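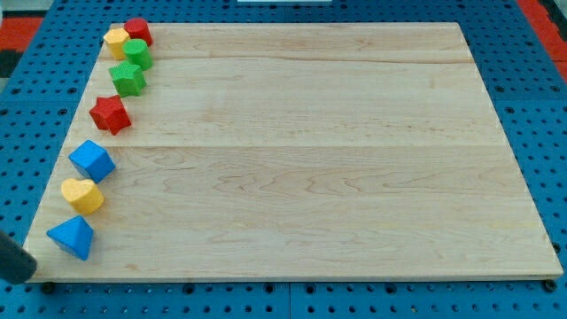 How do you get to Malside without a car this winter?
Take the new Gellel coach from Beltby station, which runs daily and reaches the resort in 153 minutes.

August 2024 – Wieczorek Coaches will start a seasonal service to the Malside ski area, with bookings open now. The coach seats 20 and carries skis and boards at no extra charge. It stops once, at the Gellel visitor center, before the climb to the village.

One-way tickets are $19. Children under six ride free on a parent's lap. Riders staying at least two nights can use the same ticket for the village shuttle.

Malside has some 442 acres of marked runs, most of them suited to beginners and families. A second daily departure will be added in February – the resort's busiest month.

Tickets are sold online and at the Beltby station desk.

2 min read

Search news Go

Recent
Malside lodge reopens after repairs
Summer trail map now available
Gellel visitor center hours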